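Bedding and Sleep in Shared Housing — project report
30 November 2023

Background
We wanted to know if what people sleep on changes how often they wake up. Survey went out in August to students renting in the Papadopoulos building. 41 replied, 7 kept a sleep diary. Total 1,398 hours logged, which is less than we planned.

Method
Diary filled in each morning. Bedding type, room temp, wake-ups. Two groups — cotton sheets and polyester. Nobody was asked to buy anything new. Pink, white, patterned, color was not recorded.

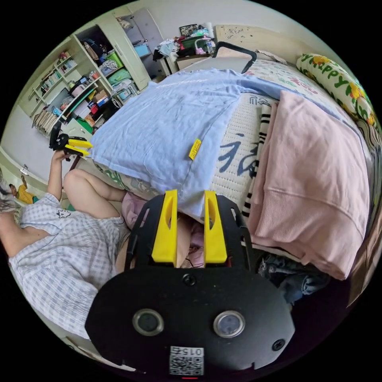 Results
Cotton group woke up less, but the gap is small. Room temp mattered more then fabric. Top floor rooms were worst, windows dont open all the way.

Problems
Diaries got skipped on weekends. Only one person in the polyester group finished. Next time — shorter diary, start earlyer.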